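Last updated June 10, 2026

Search this site Enter keywords Go

Print this page | E-mail this to a friend

Fold Your Denim on the Bed

I have owned a proper folding table. It had a smooth top, it stood at exactly the right height, and I gave it away last November without a single regret, because the best place in any home to fold denim is on top of a big soft blanket. I will go to the mat for this one!

Denim is stubborn. A T-shirt does what you tell it, but a jean jacket or an old pair of jeans has seams as thick as rope and opinions about where it wants to bend. On a hard table the whole thing skates away from you the second you tug on one side. On something plush it stays put. You press with the flat of your hand, the seam sinks in a little, and the layer on top lies down over it (mostly, anyway).

My method is three folds and a long smoothing stroke after each one. I follow the seams wherever I can and leave the corners alone. If one pokes out, fine, let it poke out. I used to chase every last one and I'd lose half an evening to a single basket. Now I look for one good smooth panel to face up, and I let the puckers along the stitching be puckers. They're the nicest part of old denim anyway, all those pale little ridges where the color has worn off.

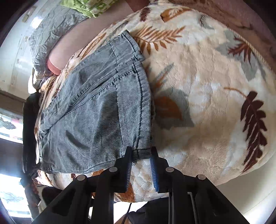 Ecaterina Ardeleanu wrote to me after my last column that this is all backward, that denim should never be folded in the first place. Hang it by the hem, she says, and you'll never have a crease across the middle again. She has hung hers for years and her closet in Prudetstead still has room for coats.

Well, I love a good hanger, and for one pair of dress jeans I might even agree with her. But I've got a family's worth of the stuff and 55 inches of closet rod. Folded, it goes on a shelf in 3 stacks and I can see every shade from nearly black down to that washed-out blue gray I like best. And a crease in faded denim hardly shows! The fabric is uneven already, light here and dark there, so a line or two just joins the crowd.

The other thing is that folding on the bed is pleasant. You get to sit down. The blanket is soft under your wrists, the radio's on, and you end up really looking at your clothes, so you catch the loose thread by the hem before it becomes a hole. I've mended more since I gave up that table than in all the years I had it. Two pairs are waiting by the sewing box right now.

Print | E-mail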